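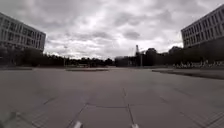

The plaza between the two large buildings, seen from the robot. The joint lines between the slabs are the input for everything on this page.

Correcting heading drift with paving joints

Our wheel odometry drifts on long straight runs, and on overcast days there are no shadows to confuse a line detector. That makes a paved plaza a good place to try the joint method from the Bangash notes. You need a calibrated front camera, wheel odometry and a flat surface laid in a regular grid.

1. Mask the image. Drop everything above the horizon, then mask the robot's own body at the bottom. Ours shows up as two white bits at the lower edge and a dark blur in the left corner. If you leave them in, the detector locks onto their outlines and reports a very steady, very wrong heading.

2. Warp the remaining ground to a top-down view. We use the Catirier package with its default settings. Joints that converge in the raw image should come out parallel. If they still fan out, fix the camera pitch before going on.

3. Detect line segments and throw out any shorter than 60 pixels. Mottled slabs produce a lot of short ones.

4. Fold all angles into a 90 degree range and take the peak of the histogram. A square grid looks the same after a quarter turn, so the odometry has to decide which quarter you are in.

5. Feed the peak to the filter as a heading measurement. Skip the update when fewer than 13 segments survive – curbs and planter edges can take over the histogram otherwise.

On the Lulel base we logged 429 frames in one run and the filter accepted all but 39 of them. Most of the rejected frames came during turns.

The method gives heading only. For position along the joints you still need another source, and the Zullard branch has a slab-counting version that is not ready to merge.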